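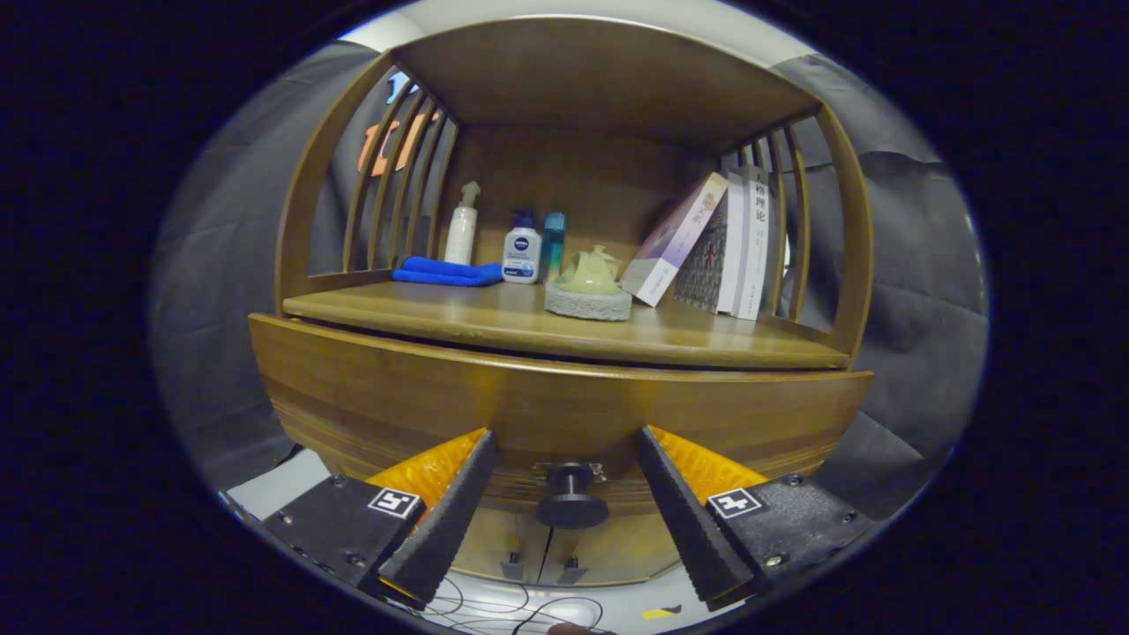

*Cabinet station, gripper open at the drawer knob.*

**Darkamville Robotics Club > Student projects > Drawer and shelf task**

**plurker_build** wrote:

Posting before Friday's session. We have 69 demos of the drawer pull with the hand-held gripper. After filtering, 21 are unusable, mostly tracking dropouts when the wrist rolls. Pui-shan Chang wants the set frozen before we train in June. I would prefer to re-record the bad ones first.

**tsao_k** wrote:

Which part of the pull do they drop in? If it's the approach, check your start pose. A round knob on a short stem doesn't need any wrist roll. Come in level, close, pull straight back.

**plurker_build** wrote:

Approach, in all but 3. Two operators rotate before closing. I can write a fixed start pose into the protocol.

**condus9** wrote:

Disagree with tsao_k. If every demo comes in level, the policy never sees an off-axis approach and has nothing to recover from. Keep the variation and fix the tracking. What exposure are you running?

**tsao_k** wrote:

Variation you can't track is not training data. Get a clean baseline, then add offsets in a second batch.

**plurker_build** wrote:

Exposure is on auto. I'll lock it and run 6 test pulls with roll before deciding.

The shelf task is a separate problem. The layout has the blue cloth on the left, bottles next to it, books leaning on the right and a lidded cup farther back.

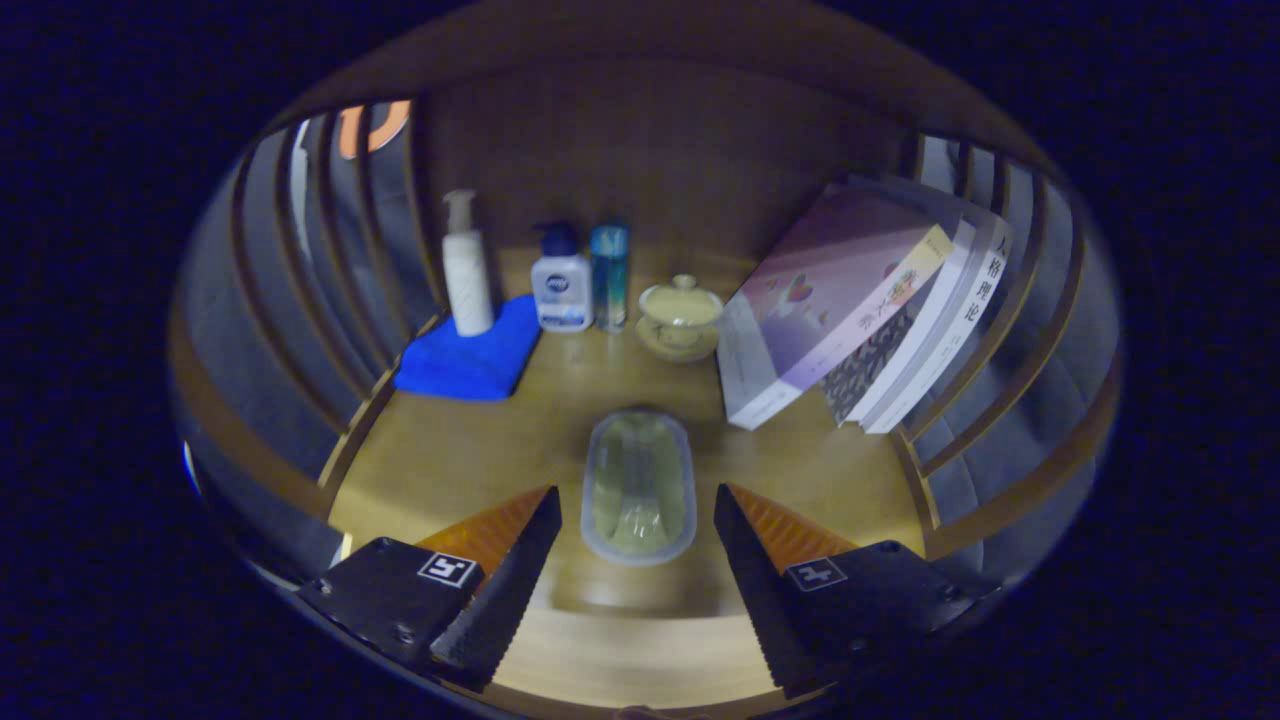 My plan is to keep the books and bottles as fixed distractors for the first batch and change only the target pose. Pui-shan would shuffle everything from the start.

**condus9** wrote:

Shuffle. Otherwise it learns the position of the books and uses that as a landmark.

**tsao_k** wrote:

Agree with condus9 on this one. Log the layout for each demo, and watch finger clearance if anything clear plastic is a target. Transparent lids gave us bad edges last term.

**plurker_build** wrote:

OK, shuffling. Layout ID goes in the demo filename. I'll post the roll results in this thread after the session.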